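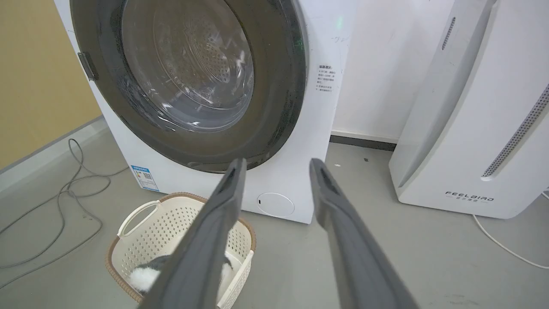

Chapitre 3. Entretien des textiles : eau, température, mécanique

3.1 Rappel du chapitre précédent

Le nettoyage d'un textile dépend de quatre facteurs : l'action chimique, l'action mécanique, la température et le temps. C'est le cercle de Sinner. Si l'on réduit un facteur, il faut augmenter au moins l'un des autres pour obtenir un résultat comparable. Un cycle à 30 degrés demande donc plus de temps ou une lessive plus active qu'un cycle chaud.

3.2 La dureté de l'eau

Une eau dure contient beaucoup d'ions calcium et magnésium. Ces ions réagissent avec le savon et forment des sels insolubles, qui se déposent sur les fibres : le linge devient rêche et les blancs grisent. Les lessives modernes contiennent des agents anticalcaires (zéolithes, citrates, polycarboxylates) dont la dose doit être adaptée à l'eau locale.
La dureté se mesure en degrés français (°f). 1 °f correspond à 10 mg de carbonate de calcium par litre.

3.3 Les tensioactifs

Une molécule de tensioactif possède une tête hydrophile et une queue hydrophobe. Au-dessus d'une certaine concentration, les molécules s'assemblent en micelles qui emprisonnent les corps gras. On distingue les anioniques, les non ioniques, les cationiques (surtout dans les assouplissants) et les amphotères.

3.4 Comportement des fibres

Coton : plus résistant mouillé que sec, supporte bien la chaleur et les milieux alcalins.
Laine : feutre sous l'effet combiné de l'eau, du frottement et des écarts de température. Lessive neutre, essorage court.
Viscose : perd une bonne part de sa résistance à l'état mouillé. Ne pas tordre.
Polyester : absorbe peu d'eau, retient les graisses, se froisse à chaud.

3.5 Exercice à préparer

L'atelier Nivell traite 1045 kg de linge en coton par semaine, l'atelier Otum 1620 kg. Les deux utilisent la même lessive, dosée à 15 g par kg.
a) Calculer la consommation hebdomadaire de chaque atelier.
b) Otum est alimenté en eau très dure. Quelles conséquences sur le dosage ?
Réponse attendue sur 2 pages au maximum, à rendre en octobre.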